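How to Quiet Down an Echoey Office Without Hiring Anybody

Posted 2022-03-30

Quick writeup, people at the Grendham office keep asking what we did. We moved into the Rakeck building in December. Wood floor, white walls, bare beams overhead. Nice to look at. Terrible for calls. Every laugh goes to the far wall and comes back.

Total spend was 419 dollars, mostly panels and a rug. Took two evenings plus one redo, my fault, see step 4.

What you need

A phone with any free sound recorder
Masking tape
Felt or foam panels, thickest you can afford
Removable hooks or a light wood frame for hanging
A step ladder that's taller than you think
One big rug with a thick pad under it

Step 1. Do the clap test

Stand in the middle, when it's quiet. Clap once, hard. Listen for the tail. Then do it again near each corner and by the meeting area. Record all of them and say out loud where you are standing before each clap or you'll mix them up later. I did.

A zingy, fluttery sound means two bare walls facing each other. A longer wash means the whole room is too hard, floor and ceiling included. We had both.
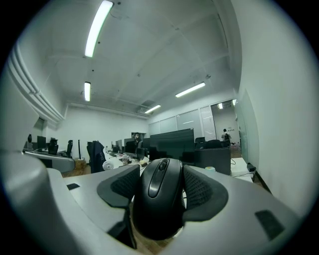 Will panels stop me hearing the people next door?

They won't. Panels soak up sound bouncing around inside your own room. Noise coming through a wall needs mass and sealed gaps, so that's a different job and a bigger bill.

Step 2. Work out where the talking happens

Not where the desks are on the plan, where people really take calls. Ask around. Put a piece of tape on the wall at head height next to each spot, sitting height and standing height. Then look at whatever hard surface is directly opposite. Thats where your first panels go.

Our place is 2506 square feet and I wanted to cover everything. Don't. Start with the loud end.

Step 3. Buy panels, check the numbers first

Look for the absorption table on the spec sheet. Speech clarity lives up high, so check the 2000 Hz column, but also look at the lower ones. Thin stuff looks great at the top and does next to nothing at the bottom, and then the room sounds dull and boomy at the same time. Two inches thick if you can.

We bought 37 small panels from Clava. Gray. Robles had nicer colors but a long wait. Order a few spare, one of ours showed up with a crushed corner.

Let them air out before hanging. Ours smelled like a new shower curtain.
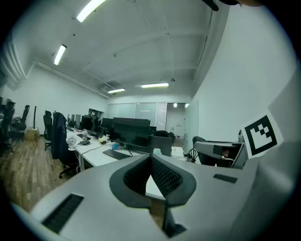

Step 4. Hang them

Leave a gap behind if you can, an inch is plenty. Helps with the lower end. Spread them out in a loose checkerboard – one solid block on one wall leaves the rest of the room as bad as before.

Do not trust sticky pads on fresh paint. Half of mine were on the floor by morning. Wipe the wall, let it dry, press the hooks on, then wait the full time on the package before any weight goes on. Keep clear of sprinklers, vents and light fittings. If you rent, get the ok in writing before you put a screw in a beam.

Step 5. Deal with the floor

Chair wheels on boards are half the racket. Swap hard casters for soft rubber ones, cheap and takes a minute per chair. Rug goes where people walk and talk, not under the rolling chairs, they chew it up. The pad matters more then the rug.

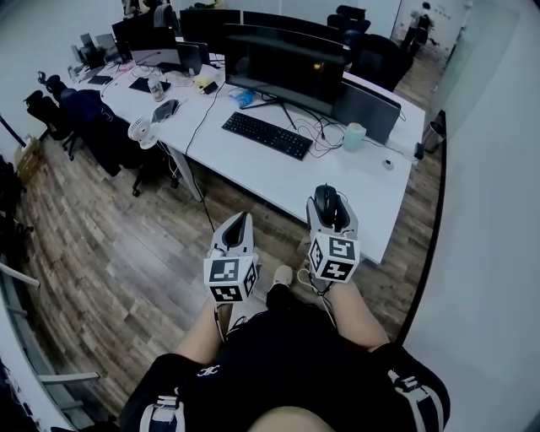 Plank floor and the long white desk.

Step 6. Clap again

Same spots, same phone, same order. Play the recordings back to back with headphones. If you still get flutter somewhere, move two or three panels before buying more. A full bookshelf on a bare wall works pretty well too.

If the ceiling is still the problem, hanging baffles are next. Haven't done those yet, will update when I get a price.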